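Section 3. Folding and Placing Your Towels

Now that your Plireck towels have been through their first wash (see Section 2 if you skipped ahead, and please do go back, it makes such a difference to the feel of them), you are ready for the part most people enjoy: folding them and finding them a home in the bathroom. Microfiber behaves a little differently from the cotton you may have grown up with. It is lighter, it slides, and it likes to keep whatever crease you gave it last, so take your time with the first few.

3.1 The basic fold

1. Clear a flat surface a bit wider than the towel. A tabletop or a washing machine lid will do nicely.
2. Lay the towel out with the care tag facing down and toward you.
3. Smooth it from the middle outward with the flat of your hand. There is no need to press hard.
4. Bring the left edge over to meet the right edge, and line up the corners.
5. Fold the bottom up to the top, then smooth once more.
6. For the small Jaber size, stop there. For the large Tristico size, fold in half one more time.

Note: If the corners refuse to meet, the towel has probably dried a little out of shape. Give it a gentle tug along the short side and start again from step 2.

3.2 The soft drape

Some of our customers prefer a looser look for a towel that gets used all day long, and we are fond of it ourselves. The soft drape takes a few seconds and forgives almost anything.

1. Fold the towel in half once, lengthwise.
2. Pick it up near the middle and let both ends hang.
3. Set the middle down on its resting place and let the cloth gather on top.
4. Pull one fold forward so that it hangs down the front, where a wet hand can find it.
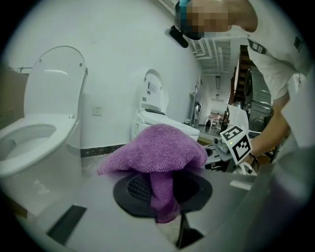
5. Leave the rest alone. A draped towel looks better slightly rumpled, and the next person to use it will rearrange it anyway.

Caution: Do not drape a damp towel over a speaker, a heater, or anything else with a vent or a plug. Keep the cloth well clear of electrical outlets as well.

3.3 Choosing a spot

Try to keep hand towels within easy reach of the sink and away from the toilet, especially if your household leaves the lid up. If you have one of the newer toilets with a control panel, make sure no cloth hangs over the buttons — it is surprisingly easy to start a rinse you did not ask for.

A towel that is used often should hang open between uses at least part of the day. If yours still feels damp in the evening, swap it for a dry one and put the first on the Orgate rail (part 111, sold separately) overnight. The rail needs 25 inches of clear wall, and its fitting steps are in Section 5.

Note: Color may rub off very slightly during the first 3 washes. Keep darker towels off pale painted wood until then.

Questions about folding or care can be sent to Elias Sabbagh at our help desk. Please mention leaflet 963 when you write, so he has the same page in front of him as you do.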